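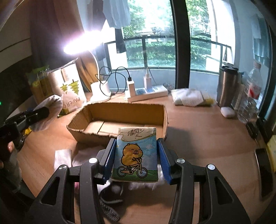 关于我们

Clorar 是一间很小的整理工作室。做的事情也小:袜子、纸巾、抽屉、纸盒,还有家里那些每天都要碰一下、又总是没地方放的东西。上门整理,也开课,课上讲的和上门做的是同一套。

工作室是 Kaisu Mäkelä 起的头。最早只有她一个人,一张桌子,一堆从朋友家收来的旧纸盒。后来 Joonas Kettunen 来了,管上门的预约和路线;再后来 Helmi Sjöberg 来带课。现在还是3个人,忙的时候Sirkka Räsänen会过来帮两天。人少,回消息慢,先说声抱歉。

我们做什么

上门整理。一次一个区域,不接全屋。衣柜里的小件、玄关、书桌、床头,都可以。一般2小时一个区域,东西特别多的会提前跟您讲,再约一次。

桌面课。最多人报的一门。把东西全部倒在桌上,自己分,自己配,自己装盒。袜子先做,因为谁家都有。薄的、厚的、罗纹口的、小孩的,先按厚薄分开,再找另一只。找不到的不要急着扔,留一个小盒子,到换季再看一遍。很多人第一次上课带来满满一袋,分完才知道自己常穿的就那么几双。

随身小件课。纸巾、钥匙、口罩、耳机、零钱。小包纸巾单独讲一节,听着好笑,来过的人都说有用。小包的拆开以后不要和没拆的混在一起,竖着放,图案朝外,拿的时候一眼就看见。清风那种印了卡通图案的小包,孩子最喜欢,让他们自己负责补货,比大人记得牢。

亲子场。小朋友六岁以上,家长要在。不比快慢。配对配错了也没关系,放回去重来就好了。

关于纸盒

经常有人问要不要先买收纳盒。不用。先用家里的纸盒,浅的就行,盖子撕掉,边缘毛一点没关系,用上两三周,位置和大小都定了再说。Kaisu 自己家的袜子盒到现在还是快递盒,换过几个,一直没买。我们不卖盒子,也不拿任何牌子的佣金。

盒子别装满。装到能看见底下那层是什么就停。抽屉也一样。

怎么上课

教室在 Narnavico 楼的二层,门牌37,电梯出来左转。楼下叫 Lenier 的是咖啡店,不是我们,老有人走错。每场最多20人,桌子是木纹的长桌,一人占一段。请带:

一袋还没分的袜子或小件,洗干净的
一到两个浅纸盒
一只装不要的东西的袋子

剪刀、胶带、标签纸我们有。茶水自取。课后桌面请自己擦一下,抹布在水池边上。

不做的事

不帮您决定扔什么。这是您的东西,我们只问,不劝。不拍客户家里的照片发出去。不接搬家打包,也不接仓库,需要的话可以找 Ragnarsson,做这个很多年了,Hamish Tapsell 在那边接电话,说是我们介绍的就行,没有折扣哈。

常被问到的

迟到了能进吗?能,从后门进,坐靠墙的位子。
可以补课吗?可以,同一季之内补一次。
一个人来会不会尴尬?大部分人都是一个人来的。
课上的袜子配不完怎么办?带回家接着配,下次拿来给 Helmi 看。

接下来

六月会加开一门行李箱小件课,内容还在改,先开放登记。衣柜课暂停,等 Joonas 把新的排期弄好在恢复。老学员可以旁听桌面课,提前说一声,给您留位子。

联系我们

预约和报名都走网站上的表单,写清楚区域、大概有多少东西、方便的时段就可以了。上午上课,手机都静音,下午三点以后统一回复。急事请打前台电话,响久一点,我们可能正满手袜子。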